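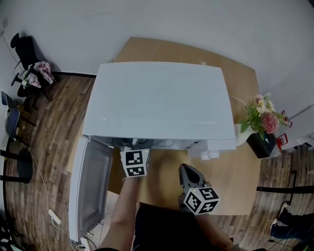
Asunto: Re: [alisau-vecinos] Potencia contratada y diferenciales que saltan
Fecha: 2023-07-17
Responder a: la lista

Buenas,

contesto entre líneas, que el mensaje era largo y yo también lo voy a ser.

> Llevamos ya tres noches con el mismo numerito: alguien enciende el horno
> y la mitad de la escalera B se queda a oscuras. He llamado a la
> compañía y me dicen que subamos la potencia. ¿Lo votamos y acabamos
> de una vez?

Por mí se puede votar lo que se quiera, pero votar la potencia de la comunidad para arreglar esto es como cambiar las ruedas del coche porque hace ruido la radio. La potencia comunitaria alimenta el ascensor, las luces del portal y la bomba. El horno de cada cual cuelga del contador de cada cual. Si cae un piso, es cosa de ese piso. Si caen varios a la vez, el problema está antes, en la derivación o en la centralización de contadores, y eso no lo cura ninguna tarifa, por simpática que sea la señorita del teléfono.

> Además en mi casa lo que salta es el diferencial, no el otro. El
> técnico de Prometti dice que es normal con el calor.

Con todo mi respeto por Prometti, que nos cobró 144 euros por mirar el cuadro del portal y volver a cerrarlo, el calor no hace saltar un diferencial sano. El diferencial (el que tiene el botoncito de prueba, ese que todos pulsamos cada mes, verdad que sí) corta cuando hay una fuga a tierra. El magnetotérmico corta cuando se pide demasiada corriente o hay un cortocircuito. Y el control de potencia, que desde que cambiaron los contadores suele ir dentro del propio contador, corta cuando uno se pasa de lo contratado. Tres aparatos, tres motivos, y los tres reciben en esta lista el nombre de «el automático».

Lo que haría yo en tu caso, antes de pagar otra visita:

Baja todos los magnetotérmicos pequeños y rearma el diferencial. Si no aguanta así, deja de tocar y llama a un electricista, uno que traiga aparatos de medida. Si aguanta, ve subiéndolos de uno en uno hasta que vuelva a caer. Ya sabes qué circuito es. Desenchufa todo lo que cuelgue de él y repite. Si con todo desenchufado sigue cayendo, es la instalación. Si no cae, vuelve a enchufar cosa por cosa y el culpable se delatará solo. En mi casa fue el termo, cuya resistencia se había comido la cal del agua de este pueblo, que tiene más sustancia que la sopa del bar.

> Otra pregunta: ¿alguien sabe si se puede poner el microondas y el
> lavavajillas en el mismo enchufe con una regleta? Mi cuñado lo tiene
> así y va perfecto.

Los cuñados siempre van perfecto, hasta que dejan de ir. La regleta de la cocina suele llevar escrito por detrás lo que admite, en letra para hormigas, y casi nadie suma. Un microondas que anuncia 1000 vatios está hablando de lo que le da a la comida; del enchufe tira bastante más, y el dato bueno viene en la placa de características. Añádele un lavavajillas calentando agua y tienes una regleta haciendo de tercer electrodoméstico. Cada uno a su toma de pared, por favor, y la regleta para el cargador y la radio.

> Y lo último, que me preocupa: en la junta de enero se aprobó revisar la
> centralización de contadores. ¿Se hizo?

No se hizo. Se pidieron presupuestos, llegó el de Bach Instalaciones y llegó el de Wultero, y ahí se quedaron los dos, haciéndose compañía en la carpeta. El de Wultero sale a 132 euros por escalera e incluye repaso de bornes y limpieza. El de Bach es más barato, 80, pero por ese precio «inspección visual», que también se la hago yo gratis bajando al cuarto con una linterna. Adelanto el resultado: hay polvo.

Lo de los bornes no es capricho. Un tornillo flojo en la centralización se calienta con la carga, y la carga sube justo a la hora de la cena, que es cuando se queda a oscuras la escalera B. No afirmo que sea eso. Digo que encaja mejor que lo del calor, y que un borne quemado no se arregla subiendo la potencia.

Propongo, pues, que se acepte el de Wultero para las dos escaleras y que se deje la votación de la potencia para cuando sepamos qué estamos votando. Quien no esté de acuerdo, que lo diga en la lista, a ser posible sin cambiar el asunto del mensaje, que el hilo de las bicicletas todavía se llama «Re: Re: Felices fiestas».

Mientras tanto, que cada piso apunte la hora de los cortes y qué interruptor ha caído. Con la etiqueta del cuadro basta, y si el cuadro no tiene etiquetas, un rotulador.

Un saludo,
el del 3.º A, escalera B

P. D.: La llave del cuarto de contadores la tengo yo. La otra la tenía Prometti y sigo esperando que la devuelvan.

--
Lista alisau-vecinos. Para darse de baja, enviar un mensaje vacío con el asunto BAJA. Escribir BAJA a toda la lista no da de baja a nadie.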